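I spent most of March moving our household off paper bills and onto one shared account. Writing down how it went, in case you are putting off the same job.

1/ Starting point: 11 different companies sending us something every month or quarter. Water, power, trash, two insurance policies, the dentist, a storage unit, and so on. Half came by mail and half by email, to three different addresses.

2/ I did not begin with an app. I put all of it on the kitchen table and made one sheet with four columns: who, how much, what day, how it gets paid. It took an evening and most of a legal pad.

3/ The day column was the useful one. Seven of the bills came due in the same week, the week before my paycheck. We had been covering that gap with a credit card for years and calling it bad luck.

4/ You can ask to change a due date. Velley Water moved ours over the phone. Marnex, our power company, has it under account settings, then billing, then a link in small gray type. The change took one full cycle to kick in, so pay the old date once more.

5/ The storage place would not budge. Their due date is whatever day you signed the lease. Fine. I set that one to pay itself and wrote the amount on the calendar.

6/ Next I opened a second checking account at Indley Credit Union that does nothing except pay bills. $826 goes in twice a month. No debit card is attached to it. We turned the card down at the desk and then had to turn it down again when one came in the mail.
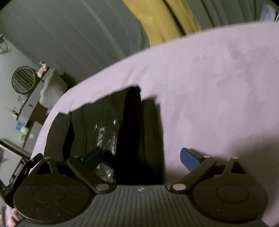 Reply from marlow_st: We did the separate account too, but what happens when the power bill jumps in August? Ours wiped out the cushion last summer and two payments bounced.

7/ Good question, and it's why the transfer is higher than the bills add up to. I went back through a year of statements and used the highest month for power and water, then left $200 in the account as a floor. If it drops under the floor I get a text.

8/ Marnex also offers level billing, where they average the year. I skipped it. They settle up once a year and I would sooner see the real number each month. Plenty of people like it, so look at your own account.

9/ Things I found while going through the pile: a roadside plan we had twice, once through the car insurance and once through Iturra. Canceled the Iturra one. They refunded $87 for the unused part after I sent the form in a second time.

10/ Also found a magazine I have not read since we lived in the old apartment. It had been forwarded and renewed the whole time. Gone now.

11/ What I kept on paper: the property tax bill and anything medical. The dentist's office has billed us wrong more than once and I want the sheet in my hand when I call.

12/ Passwords are in a notebook in the file drawer, with the account numbers next to them. My spouse knows where it is and has logged into every one at least once. Do that part together. We found two logins that only worked on my phone.

13/ Still to do: the trash company, which only takes checks, and the second insurance policy, which renews in the fall. I'll add to this when those are done.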